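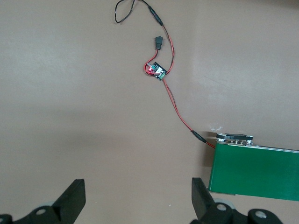
Unit 5: Paying for a Small Business in a Rural County

Instructor: Chibuzor Ibrahim
Class meets Tuesday evening in the Dinlow extension building. Bring last week's cash flow worksheet.

Where the money comes from

Most small businesses in towns under a few thousand people start with the owner's savings and money from family. Bank loans come later, often after the first full tax year. We will spend tonight on the four sources that come up most in this region: local banks and credit unions, revolving loan funds, equipment leases, and seller financing.

Local banks and credit unions. A small bank will usually want to see two or three years of personal tax returns, a list of what you own and owe, and a plan showing how the loan gets paid back. The loan officer may know your family. That can help or hurt, and it does not replace the paperwork. Ask early whether the bank lends on inventory. Many do not.

Revolving loan funds. A revolving fund is a pool of money, often run by a county or a regional development office, that is lent out, paid back, and lent again. The amounts are smaller than a bank would offer and the terms are often easier. Some funds require that the loan create or keep a job. Some will only lend beside a bank, filling the gap between what the bank will cover and what the project costs. Read the eligibility page before you start on the application.

Equipment leases. With a lease you pay monthly to use a machine and may have the option to buy it at the end. Look at the total of all payments plus the buyout price, and compare that with the cash price. Find out who pays for repairs and how far away the service technician is. A repair shop three hours off is a real cost during a busy month.

Seller financing. When an owner retires, the buyer sometimes pays the owner over time. This has kept many grocery stores, feed stores, and repair shops open. Both sides need their own lawyer.

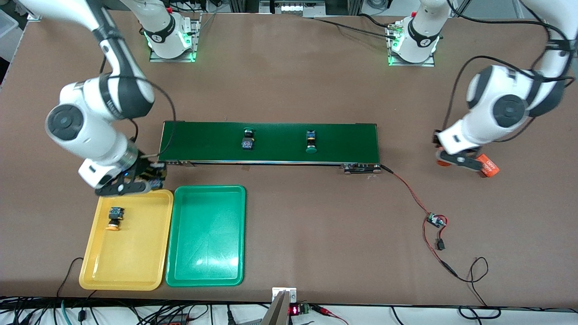
Fig. 5.1. Two-arm work station with tray.

Worked case: Plaller Repair

Plaller Repair fixes small engines and irrigation pumps in Obi, a town with 341 households. The owner wants to add a bench for rebuilding pump motors. She has a regular customer base within a 57-mile drive and sends the motor work out to a shop in the city. Customers wait 18 days on average to get a motor back.

Her questions before borrowing were these:

How many motors would she need to rebuild each month to cover the payment?
Would her current customers stay if she raised the price a little and cut the wait?
Could one employee be trained to do the work, and who would cover the front counter?
What happens in December and January, when nobody is running irrigation?

She talked to the bank first. The bank agreed to lend 60 percent of the project. The regional revolving fund took most of the remainder, and she put in the rest from savings. The fund asked for a quarterly report on the new position. The bank asked for a lien on the equipment.

Note the winter problem. Her first plan had equal payments every month. The loan officer suggested smaller payments from December through February and larger ones in the irrigation season. The yearly total was close to the same, but the account did not run short in winter. If your business is seasonal, ask about this before you sign. It is much harder to change afterward.

Terms to know

Collateral: property the lender can take if the loan is not repaid.
Gap financing: a loan that covers the part of a project other lenders will not.
Lien: a legal claim on property until a debt is paid.
Match: the share of the cost you must bring yourself. Check whether labor or donated space counts.
Working capital: money for daily costs such as payroll, supplies, and fuel.

Common problems with applications

The budget on page one does not agree with the budget in the attachments. This is the most frequent one.
Sales projections have no source. Write down where each number came from, even if it was a phone call to three customers.
No wage for the owner. If you plan to live on the income, it belongs in the cash flow.
Quotes are old. Most lenders want equipment quotes from the past few months.

For next week

Read the Follex Farm Supply packet, pages 1 to 9. Write one page on which of the four sources you would go to first if you were buying that business, and what you would ask for. Fill in the cash flow worksheet for all twelve months using the packet's sales figures. Use pencil or turn in a clean copy.

Office hours are from 4:30 to 5:45 p.m. before class, in the room next to the copier.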